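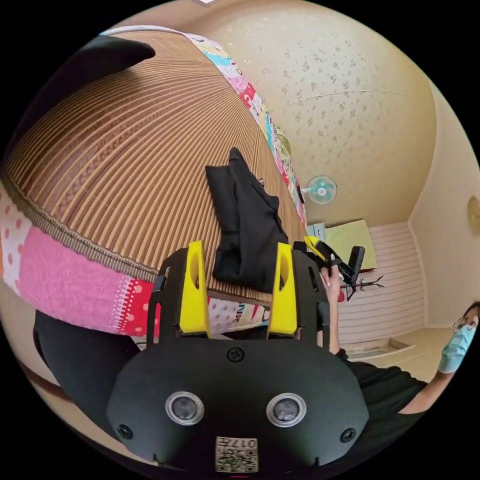 문의: 취소한 예약이 판매 채널에서 계속 만실로 표시됨
접수일: 1월 20일 화요일
제품: Endelier 객실 관리, Lai 채널 연동 모듈
설치 형태: 사무실 PC 서버 설치형
우선순위: 보통에서 높음으로 변경
상태: 해결됨

09:12 고객
안녕하세요. 게스트하우스에서 Endelier를 쓰고 있습니다. 지난주부터 취소 처리한 예약이 판매 채널 달력에서 풀리지 않습니다. Endelier 화면에서는 빈 방으로 나오는데 채널 쪽은 계속 만실입니다. 새 예약은 잘 들어옵니다. 취소만 안 넘어가는 것 같습니다.
서버 재시작은 두 번 했고 달라진 것이 없습니다. 채널 관리자 페이지에서 직접 풀면 그때는 풀리는데, 잠시 후 다시 만실로 돌아갑니다. 손님이 전화로 왜 방이 없냐고 물어서 알게 됐습니다.

09:40 지원팀
접수했습니다. 아래 내용을 확인 부탁드립니다.
Endelier 버전과 Lai 모듈 버전(설정 > 정보 화면 하단)
문제가 되는 예약의 숙박 날짜와 취소 처리한 날짜
설정 > 채널 연동 > 최근 동기화에 표시되는 시각과 상태
직접 푼 날짜가 다시 만실로 돌아가기까지 걸리는 시간
채널 달력은 당분간 직접 수정하지 마시기 바랍니다. 수동 수정 기록이 섞이면 어느 쪽에서 보낸 값인지 로그에서 구분하기 어렵습니다. 꼭 풀어야 하는 날짜가 있으면 날짜와 수정 시각을 적어 두세요.

10:25 고객
Endelier는 6.2이고 Lai 모듈은 2.8입니다. 최근 동기화는 10:15로 나오고 상태는 "완료"입니다. 오류 표시는 없습니다.
문제가 되는 예약은 전부 8월 숙박분입니다. 2월이나 3월 숙박분 취소는 정상으로 풀렸습니다. 어제 3월 예약 하나를 취소했는데 바로 반영됐습니다.
다시 만실이 되는 시간은 재 보지 않았는데 길어도 15분을 안 넘기는 것 같습니다.

10:48 지원팀
동기화 주기 기본값이 900초이므로 말씀하신 시간과 맞습니다. 채널에서 직접 풀어도 다음 동기화 때 Lai 모듈이 이전 값을 다시 보내는 것으로 보입니다. 그렇다면 Lai 모듈이 가지고 있는 예약 목록에 취소 건이 아직 살아 있다는 뜻입니다.
로그 파일을 보내 주세요. 설치 폴더 안의 logs 폴더에서 channel로 시작하는 파일입니다. 날짜별로 하나씩 있습니다. 최근 14일분을 압축해서 올려 주시면 됩니다. 예약자 이름과 전화번호는 로그에 남지 않지만 예약번호는 남습니다.

11:30 고객
올렸습니다. 그런데 중간에 파일이 없는 날이 하나 있습니다. 그날은 공유기를 바꾸느라 인터넷이 안 됐고 PC도 꺼 두었습니다. 이전 공유기가 고장 나서 Koltov 제품으로 바꿨습니다. 혹시 관계가 있을까요? 취소가 안 풀린다는 것을 안 시점이 대략 그 무렵입니다.

11:52 지원팀
관계가 있을 수 있어서 먼저 확인하겠습니다. 서버 PC에서 브라우저를 열고 주소창에 localhost:3000/status 를 입력해 주세요. 나오는 글자를 그대로 복사해서 붙여 주시면 됩니다. 3000번은 Lai 모듈의 로컬 상태 확인용 포트이고, 외부로 열려 있을 필요는 없습니다.
새 공유기에 포트 전달 설정을 하신 것이 있으면 그것도 알려 주세요.

12:08 고객
service: running
last_pull: ok
last_push: ok
page: 1
cursor: none
queue: 0
이렇게 나옵니다. 포트 전달은 한 것이 없습니다. 공유기는 상자에서 꺼내서 와이파이 이름과 비밀번호만 예전 것과 똑같이 넣었습니다.

12:15 지원팀
감사합니다. 연결 자체는 정상입니다. pull과 push가 모두 ok이므로 공유기나 방화벽이 통신을 막는 상황은 아닙니다. 공유기 설정은 그대로 두세요.
다만 page 값이 1이고 cursor가 none인 점을 더 보겠습니다. 현재 등록된 앞으로의 예약이 모두 몇 건인지 알려 주세요. 예약 > 목록에서 시작일을 오늘로 두고 종료일을 비우면 하단에 합계가 나옵니다.

13:20 고객
점심 손님 응대하느라 늦었습니다. 합계 137건입니다. 여름 단체 예약을 일찍 받아서 작년보다 많습니다.

13:45 지원팀
원인 범위가 좁혀졌습니다.
Lai 모듈은 예약 목록을 한 번에 100건씩 가져옵니다. 그보다 많으면 cursor 값을 받아 다음 쪽을 이어서 요청합니다. 지금은 첫 쪽만 가져오고 멈춘 상태입니다. 목록은 숙박일 순서로 정렬되기 때문에 가까운 날짜는 첫 쪽에 들어가고 8월분은 둘째 쪽으로 밀립니다. 둘째 쪽에 있는 예약이 취소되어도 모듈은 그 사실을 읽지 못하고, 저장해 둔 예전 값을 계속 채널에 보냅니다.
아직 설명되지 않는 부분은 두 가지입니다. 새로 들어온 8월 예약이 정상으로 보인 이유, 그리고 cursor가 왜 비어 있는지입니다. 앞의 것은 신규 예약이 목록이 아니라 즉시 알림으로 전달되기 때문일 가능성이 높습니다. 뒤의 것은 로그에서 찾고 있습니다.

14:02 고객
그러면 8월 새 예약은 믿어도 되나요? 중복 예약이 생기면 곤란합니다. 8월 둘째 주는 방이 거의 찼습니다.

14:10 지원팀
현재 증상은 빈 방이 만실로 보이는 방향이라 이 문제만으로 중복 예약이 생기지는 않습니다. 다만 숙박 날짜를 변경한 예약은 주의가 필요합니다. 날짜를 옮긴 예약도 목록으로만 전달되므로, 옮긴 뒤의 날짜가 채널에서 막히지 않았을 수 있습니다. 최근에 8월 안에서 날짜를 옮긴 예약이 있는지 확인해 주세요.

14:33 고객
하나 있습니다. 8월 초에서 8월 말로 옮긴 가족 손님입니다. 채널을 보니 옮긴 날짜가 정말 열려 있네요. 일단 제가 직접 막았습니다. 수정 시각 14:31입니다. 그 사이에 들어온 예약은 없습니다.

14:36 지원팀
확인했습니다. 그 날짜는 15분 안에 다시 열릴 수 있습니다. 설정 > 채널 연동에서 "자동 보내기"를 꺼 주세요. 예약 받기는 켜 둡니다. 자동 보내기를 끈 동안에는 프런트에서 직접 받은 예약이 채널에 반영되지 않으니, 전화 예약이 들어오면 채널 달력도 손으로 막아 주셔야 합니다.

14:41 고객
껐습니다. 14:31에 막은 것은 아직 막혀 있습니다.

15:18 지원팀, 연동 담당 이관
담당: Eino Kemppainen
로그 분석 결과를 내부 메모와 함께 남깁니다.
PC를 껐던 날의 전날 밤 로그에 둘째 쪽 요청이 시작된 기록이 있고 완료 기록이 없습니다. 다음 쪽을 받는 도중에 연결이 끊겼습니다. 모듈은 이럴 때 진행 상태를 파일에 저장했다가 다음 실행에서 이어받습니다. 다음번 실행 때 저장된 cursor가 만료되어 서버에서 거절당했고, 모듈은 cursor를 비운 뒤 첫 쪽부터 다시 시작했습니다. 여기까지는 설계대로입니다.
문제는 그다음입니다. 상태 파일에 "마지막 쪽 도달" 표시가 잘못 남았습니다. 그래서 첫 쪽을 받고 나면 전체를 다 받은 것으로 처리하고 상태를 "완료"로 표시합니다. 2.8에서만 재현됩니다. 2.7은 상태 파일 형식이 달라 같은 조건에서 발생하지 않습니다.
서버 재시작으로 풀리지 않은 것도 상태 파일이 디스크에 남아 있기 때문입니다.
공유기 교체는 연결이 끊긴 계기일 뿐이며 Koltov 공유기의 문제는 아닙니다.

15:25 지원팀
조치 순서입니다. 영업에 지장이 없는 시간에 하시면 되고 10분이면 끝납니다.
Endelier에서 설정 > 백업 > 지금 백업을 누르고 완료될 때까지 기다립니다.
서버 PC의 서비스 목록에서 Lai Channel Sync를 중지합니다. Endelier 본체는 켜 둡니다.
설치 폴더의 state 폴더를 열고 pull_state.dat 파일을 바탕화면으로 옮깁니다. 삭제하지 마세요.
같은 폴더의 mapping.dat는 건드리지 않습니다. 객실과 채널 상품을 연결한 정보라서 없어지면 처음부터 다시 연결해야 합니다.
Lai Channel Sync를 다시 시작합니다.
localhost:3000/status 를 열고 page 값이 2까지 올라가는지 봅니다.
자동 보내기는 아직 켜지 말고 결과를 먼저 알려 주세요.

16:04 고객
파일 옮기고 다시 시작하려는데 "서비스를 시작할 수 없음, 액세스 거부"라고 나옵니다. 중지는 됐습니다.

16:09 지원팀
중지할 때와 다른 계정으로 창이 열렸을 수 있습니다. 서비스 창을 닫고, 시작 메뉴에서 "서비스"를 오른쪽 클릭해 관리자 권한으로 실행한 다음 다시 시도해 주세요. 그래도 같으면 서비스 속성의 로그온 탭을 캡처해 주세요.

16:17 고객
관리자 권한으로 하니 시작됐습니다. 상태 화면은 이렇습니다.
service: running
last_pull: ok
last_push: paused
page: 2
cursor: end
queue: 6
queue가 6으로 바뀌었는데 괜찮은가요?

16:22 지원팀
정상입니다. 채널로 보내지 못하고 밀려 있던 변경 건입니다. 설정 > 채널 연동 > 대기 목록에서 여섯 건의 내용을 볼 수 있습니다. 취소하신 예약과 날짜를 옮긴 예약이 맞는지 대조해 주세요. 모르는 건이 있으면 보내기 전에 알려 주셔야 합니다.

16:40 고객
대조했습니다. 취소 네 건, 날짜 변경 한 건은 맞습니다. 나머지 하나는 객실 변경인데 2층 온돌방에서 침대방으로 바꾼 것입니다. 이것도 제가 한 것이 맞고 잊고 있었습니다.

16:43 지원팀
그러면 자동 보내기를 다시 켜 주세요. 완료되면 채널 달력에서 여섯 건의 날짜를 하나씩 확인하고, 다음 동기화가 지난 뒤에 한 번 더 확인해 주시기 바랍니다.

17:21 고객
모두 맞게 나옵니다. 동기화가 두 번 지났고 다시 만실로 돌아간 날짜는 없습니다. 직접 막았던 8월 말 날짜도 막혀 있습니다.
두 가지 더 여쭙니다. 인터넷이 또 끊기면 같은 일이 생기나요? 그리고 청소 일정은 Wemow 앱으로 보내고 있는데 이쪽도 영향이 있었을까요?

17:35 지원팀
2.8을 쓰시는 동안에는 같은 조건에서 다시 생길 수 있습니다. 둘째 쪽을 받는 몇 초 사이에 연결이 끊겨야 하므로 자주 나오는 경우는 아닙니다. 수정본은 2.8.1로 나갈 예정이고, 배포되면 이 문의에 알림을 달겠습니다. 그 전까지는 인터넷이 끊긴 뒤에 상태 화면의 page 값을 한 번 봐 주세요. 예약이 100건을 넘는데 page가 1에서 멈춰 있으면 오늘 하신 순서를 반복하시면 됩니다.
Wemow 연동은 Endelier 본체에서 당일과 다음 날 일정만 보내는 방식이라 이번 문제와 경로가 다릅니다. 빠진 청소 일정은 없을 것으로 보이나, 객실을 바꾼 예약은 체크인 전날 방 번호를 한 번 확인해 주세요.
바탕화면으로 옮긴 pull_state.dat는 이 문의에 첨부해 주시면 수정본 시험에 사용하겠습니다. 첨부 후에는 지우셔도 됩니다.

17:48 고객
첨부했습니다. 감사합니다. 동기화 상태가 "완료"로만 나오니 문제가 있는 줄 몰랐습니다. 가져온 건수가 같이 나오면 좋겠습니다.

17:55 지원팀
가져온 건수 표시는 개선 요청으로 등록했습니다. 반영 시기는 아직 정해지지 않았습니다. 본 문의는 해결됨으로 변경하며, 2.8.1 알림을 위해 닫지 않고 유지합니다.

내부 메모 (Eino Kemppainen)
첨부 파일로 재현 성공. 마지막 쪽 표시를 cursor 초기화 때 함께 지우지 않는 것이 원인. 회귀 시험에 두 쪽 이상 목록에서 중간에 연결이 끊기는 경우를 추가함. 같은 버전 사용처 중 앞으로의 예약이 한 쪽을 넘는 곳에 안내 메일 발송 요청. 안내문에 mapping.dat를 옮기지 말라는 문장 꼭 넣을 것.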